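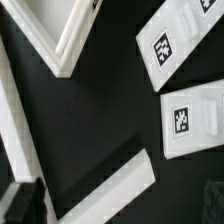
Kilberg Trucking Freedom Network, September meeting
Called to order 7:05 p.m., Ksawery Duda in the chair. 86 members signed in, our best turnout yet!

Minutes of the last meeting approved as read.

Border wait times: Ksawery met with the county about a second inspection lane at Kokkinos and came back with a yes to a trial. Big applause. Trial runs six weeks.

Petition on the parking ban: 13 pages of signatures so far, wonderful work from the Trodard drivers. Pages still out go to Ksawery.

Motion to send two speakers to the Prondotlow council hearing. Carried, 2 opposed.

Fuel tax letter held over to October.

Adjourned 8:40 p.m.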